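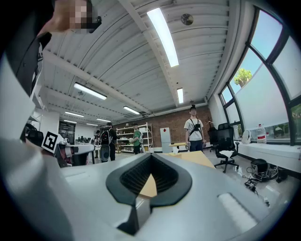 手持夹爪示教数据采集操作指引

适用范围:Casix 示教工作间全体操作人员
发布日期:2023年7月4日

一、总则

本指引规定使用手持夹爪进行人工示教时的准备、采集、复核与归档流程。所采数据用于 Grellelero 操作策略的训练。遥操作示教另有补充规定,见第六节。首次参加采集的人员应在带班人员指导下完成全部练习项目,经签字确认后方可独立操作。

本指引由 Þröstur Egilsson 审定。各班组如需调整流程,应先以书面形式提出,未获答复前仍按现行版本执行。

二、采集前准备

1. 检查夹爪指面与衬垫。衬垫表面如有裂口、松脱或粘附异物,应更换后再行使用,并在设备登记表中填写夹爪编号。

2. 清洁镜头。使用干燥的无纺布由中心向外擦拭,不得使用含酒精的湿巾。

3. 确认存储卡剩余空间与电池电量。电量低于一半时不得开始新的任务组。

4. 校对时钟。双手任务须使左右两只夹爪与胸前设备的时间保持一致。在 Wikex 采集软件中选择“时间同步”,待三项状态均显示为“就绪”后继续。

5. 调整胸带。胸带应贴合身体,弯腰取物时设备不得晃动。长发、挂绳及宽松袖口须事先固定。

6. 清理通道。线缆应沿墙体或台面下方收拢,操作人员移动范围内不得留有绊脚物。

三、建图与开合标定

每次更换场地、移动工作台或改变主要照明之后,均应重新建图。

建图时手持夹爪,以平稳步速绕工作区域行走一周,再于台面上方做缓慢的上下及左右平移。镜头前应始终有足够的纹理,不宜长时间正对白墙、窗帘或天花板。窗户一侧光线变化较大时,应先将卷帘放至固定高度,并在当班采集结束前保持不变。

建图完成后进行开合标定:将夹爪完全张开,保持两秒;完全闭合,保持两秒;重复五次。左右夹爪分别标定,文件不得混用。

基准标记应保持平整、无遮挡。标记翘边或沾污的,应重新打印并张贴,不得以手写方式修补。

四、示教动作要求

1. 起始姿态。双臂自然弯曲,夹爪位于腰部高度,指尖朝前。听到提示音后静止一秒,再开始动作。

2. 接近物体。以匀速接近,避免中途折返。接近过程中夹爪应张开至略大于物体宽度。

3. 抓取。指面与物体充分接触后再行抬起,不得以夹爪外壳推挤物体,亦不得用手指辅助。

4. 搬运与放置。动作速度以机械臂能够复现为限。手腕不宜作大幅度翻转。放置后先松开,再沿原方向退出。

5. 结束姿态。返回起始姿态,静止一秒,按下停止键。

动作失败时,不应立即停止录制。如可自然纠正,应继续完成,并在备注栏中选择“含纠正”;如物体跌落至台面以外,则终止该条录制并标记为“作废”。

同一任务应变换物体的摆放位置与朝向。每名操作人员连续采集不得超过四十分钟,其后应休息十分钟。

五、数据复核与归档

采集结束后,应于当日将数据上传至 Rojanasak 服务器,并逐条核对以下内容:

(1)画面是否清晰,有无长时间遮挡;
(2)轨迹是否连续,有无突跳;
(3)夹爪开合数值与画面是否一致;
(4)左右手文件是否成对;
(5)任务名称与备注是否填写完整。

单项任务的基本数量要求为1,000条有效示教,双手任务为3,000条。作废条目不计入有效数量,但应予保留,供分析失败原因之用。

三月份的首轮采集共提交2,842条,其中613条因定位丢失退回重采。各班组应着重落实本指引第三节关于建图与照明的要求。

画面中涉及人员面部的,应在上传前完成模糊处理。未经处理的原始文件不得拷贝至个人设备。

六、遥操作示教补充规定

需要在真实机械臂上采集的任务,采用遥操作方式进行。操作时须有两人在场,一人操控,一人值守急停按钮。机械臂上电前,值守人员应口头确认工作范围内无人。

初次连接时将速度上限设为最低一档,完成三次空载往返后方可逐级提高。操控端与机械臂姿态相差过大时,系统将拒绝接管,此时应缓慢移动操控端直至指示灯转为绿色,不得强行跳过对齐步骤。

遥操作数据与手持夹爪数据应分目录存放,目录名后分别加注“遥操”与“手持”。

七、收班

关闭夹爪与胸前设备电源,取出存储卡,电池送回充电柜。椅具归位,台面物品按任务箱清单收回。设备如有异常,应在登记表中注明现象及发生时间,并将该设备放入待检区。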